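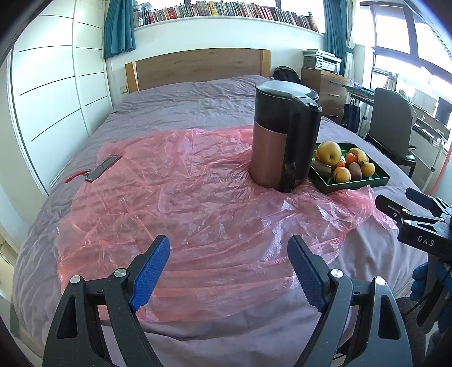

Does plastic really keep things clean?

People put thin plastic sheets under all sorts of things. They go under paint pots, under muddy boots and, as on this bed, under a kettle, next to a tray of fruit. The idea sounds sensible. Put something between the mess and the sheet you sleep on, and the mess stays off the sheet. But is it true? Grown-ups say a lot of things about cleaning, and it is worth checking a few of them.

What plastic is good at

Cloth is made of threads that cross over and under each other, with tiny gaps between them. Water creeps into the gaps and spreads. That is why a small spill on a bedsheet soon makes a big damp patch.

Plastic film has no threads. It is one thin, flat skin, so water sits on top in blobs. If you drip juice on it, you can wipe the juice off before it reaches anything else. So far, the grown-ups are right.

What plastic is bad at

Look at the pink sheet again. It is full of creases, and the creases spread out from the bottom of the kettle like rays. Every crease is a little valley. Water runs downhill, even on a bed, and a valley that leads to the edge of the plastic will carry the water there and let it off. Then you have a wet bed and a dry piece of plastic.

A bunched-up corner may stop a trickle, or it may not. I would not trust it.

There is another problem. A mattress is soft and a kettle is tall. When you fill a kettle it gets heavy, and a heavy, tall thing on a soft surface can lean. If somebody sits down beside it, it can go over. A plastic sheet does nothing at all about that. Kettles should be used on a hard, flat worktop, by a grown-up, and never on a bed. Hot water goes straight across plastic and on to whoever is sitting there.

What about the fruit?

The tray in the picture has kiwis in it, two small mandarins, something that looks like a little banana, and some rounder fruit. One big pale-yellow one could be an apple or a pear. It is hard to be sure from the outside, and I have been wrong about pears before.

Whole fruit is not very messy. A mandarin comes in its own wrapper, and so does a banana. Kiwis have thin brown skins that keep the juice in until you cut them. With fruit like this, the tray is doing most of the work already. It has sides, so round things are less likely to roll away. Does it need plastic under it as well? I don't think it does, unless you plan to start peeling.

Some people will tell you that fruit goes off if it is left next to a banana. This one is partly true. Ripe bananas give off a gas called ethylene, which you can't see, and it makes some other fruit ripen faster. A short time side by side will not make much difference.

And the phone?

A phone on plastic is no safer from water than a phone on cloth. It may be worse off. Cloth would soak up some of the spill, but plastic lets it slide along until it meets something. Put the phone somewhere else.

Try it yourself

Please don't believe me just because it is written down. You need a tray with sides, an old tea towel, a thin plastic bag cut open by a grown-up, and a spoon.

1. Lay the tea towel in the tray.
2. Spread the plastic on top and smooth it as flat as you can.
3. Tip one spoonful of cold water in the middle. Watch where it goes.
4. Dry the plastic, scrunch it up and open it out again without smoothing it.
5. Tip on another spoonful, then lift one side of the tray a little.
6. Take off the plastic and feel the towel.

Yhon Rivadeneyra tried this in Jonport with 30 spoonfuls, which was too many, and the floor got wet. Use one at a time. If your towel stays dry when you do step 5, try again with different creases before you decide who is right.

Keep plastic bags and sheets away from babies and small children, and never put one over your face. Put the pieces away when you have finished.

Words to know

Film: a very thin layer of something, such as plastic.
Absorb: to soak up.
Ethylene: a gas that ripe fruit gives off.

Page last checked 2013-07-31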